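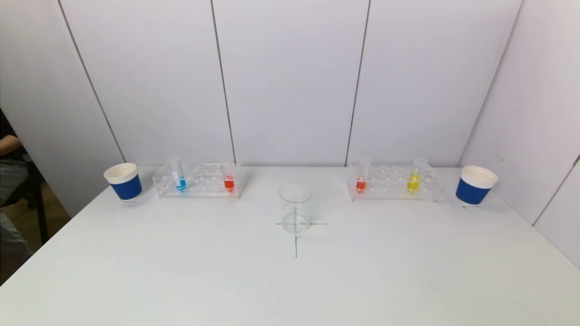

## Re: [stikeslow-teleop] Pouring task, start layout

**From:** Ese Ogundipe
**Date:** Feb 18, 2018

Anju Rawat wrote:

> Before I book time on the arms at Terlow, can someone confirm the start layout for the pouring task? My notes have the beaker to the left of both racks, but Devendra remembers it in the middle. Also, do we still want 170 demonstrations by remote control, or has that changed?
>
> Anju

Anju,

Devendra is right. The beaker goes between the two racks and a little forward of them, standing on the cross marked on the table. It starts empty. My notes for the tubes are:

- left rack: blue towards the left end, red-orange towards the right
- right rack: red-orange towards the left end, yellow towards the right

Leave the right rack at a slight angle. The paper cups go at the two ends of the row.

The total is still 170. Please do the first 20 by hand-guiding the arms and the rest by remote control. Akash wants the two kinds saved in separate folders. If you drop a tube, stop the recording and start that one again from the layout. Don't pick it up and carry on.

Go slowly on the lift. In the August set I pulled the tubes out too fast, and the learned motion copied it. Wait 2 seconds after the last pour before you let go of the controls.

Sneha has the booking sheet for the Wororville room if Terlow is full.

Ese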